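Help wanted: two-arm laundry build, Selstead shared workshop

Posted 10/1/18 by Lucie Carrier

I'm looking for two people to join a home-built robot project through May. The job is picking clothes out of a pile, one piece at a time. It's unpaid, but I cover parts and your bench fee.

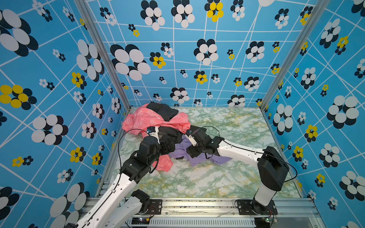 Most of the work left is wiring and grip. The cables need proper routing, and I'd like someone who can crimp and solder without supervision. The second person should write Python and be patient with servo tuning. 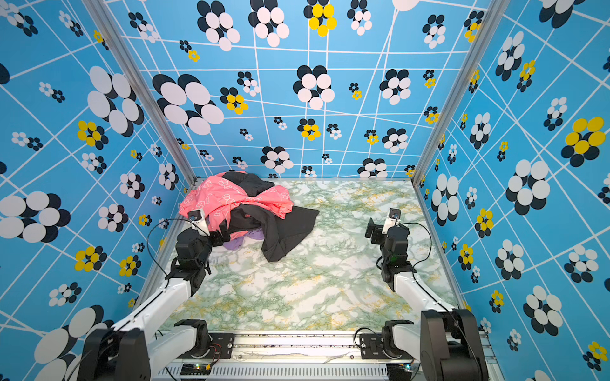

Both arms on the front rail, left one in the pile.

You would come in two evenings a week. Bring old clothes if you have them, knits especially. My parts budget is $500 and is already partly spent.

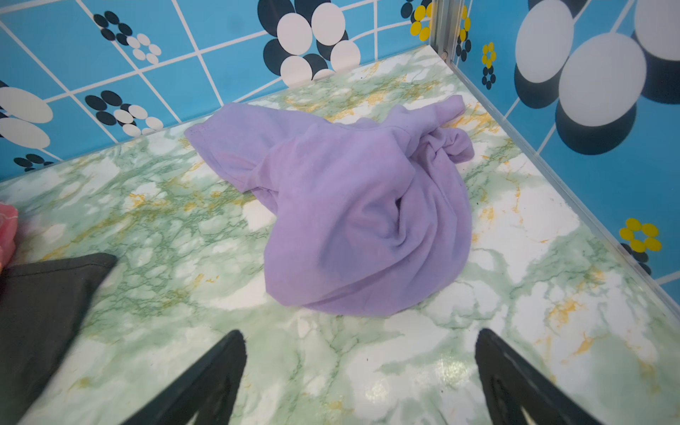
No degree needed. Tell me one thing you built and what went wrong with it. Teenagers are welcome with a parent's okay.

Leave a note in box 1138 at the Selstead front desk, marked "Barkero," the name of the build.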